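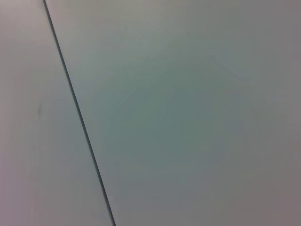 Two pale gray surfaces and the seam between them.

Shop > Table Care > Seam Sealing > Koivisto Joint Wax

Koivisto Joint Wax is a soft filling wax for the narrow gaps where two tabletops, counters or shelf boards meet. It keeps crumbs, sugar and spilled coffee from working down into the joint. It stays slightly flexible after it sets, so tables that are pushed together and left that way can move a little with the season and the wax moves with them.

The wax comes in a stick that you cut with a kitchen knife and press in with the plastic blade supplied. No heat is needed. One stick fills a seam the length of an ordinary dining table, with some left over for touch-ups.

Item numbers
545 Light gray
798 Off-white
The two shades can be kneaded together by hand if your top falls between them. Mix enough for the whole seam before you start. Matching a second batch is difficult.

What it is for
Koivisto is made for seams up to 3 mm wide. It works on laminate, painted wood, sealed stone and most solid plastics. On raw or oiled wood it can leave a dark edge along the joint, and we suggest testing it on the underside first. It should not be used next to a stove, on a cutting surface, or anywhere the top gets warmer than a cup of tea would make it. For wider gaps, see Horkis Filler Strip, which is cut to length and pushed in dry.

How to apply
Clean out the seam with a dry toothbrush and then a vacuum. Wipe both edges with rubbing alcohol and let them dry. Cut a thin sliver of wax, roll it between your fingers until it softens, and press it into the gap with the blade held at a low angle. Work toward yourself in short lengths. Scrape off the extra and buff with a soft cloth. Leave the table alone for two hours before you put anything on it.

Everyday cleaning is the same as for the rest of the table: a damp cloth and a drop of dish soap. Avoid powders and scrub pads along the seam. Set anything with a hard or rough base down beside the joint and lift it when you want to move it, because dragging it across will catch the wax and pull up a corner. Table baskets are a frequent cause of this. A dark woven one like the one below looks good against a pale blue-gray top, next to a bit of artificial fruit, but a basket that gets slid back and forth every day should have felt pads under it. Our Nustton pads are thin enough that it won't rock.

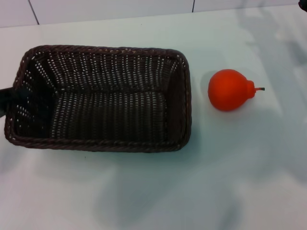

Wax joints wear at the ends first. Check them every few months and press in a little more if the wax has sunk below the surface. To take the whole joint out, run the corner of the blade along it and lift. The residue comes away with mineral spirits on laminate and stone. On painted wood use warm soapy water and patience.

Store unused wax wrapped in its paper in a drawer. It keeps for years. If it has gone hard, hold it in your hand for a few minutes before cutting.

Packed at our Britby shop. Each box holds one stick, one blade and a folded instruction sheet.

Comments

Krisztina Szűcs
Used the light gray on two craft tables we keep side by side. Glitter no longer goes down the crack. Took me longer to clean the gap out than to fill it.

Trefor Skyrme
The blade is too short if you have big hands. Wax is fine. I ended up using an old library card.

Pao-chu Chang
Does this work on a table with a leaf that comes out for the holidays?

Sándor Barta
Pao-chu, I tried that. It comes apart clean when you pull the leaf but you have to redo the seam each time. I only bother with the side we eat at.

Ákos Szabó
Ordered 798 in May and it was a shade yellower than my counter. Kneaded in some 545 and got it close enough. Would buy a mixed box if you sold one.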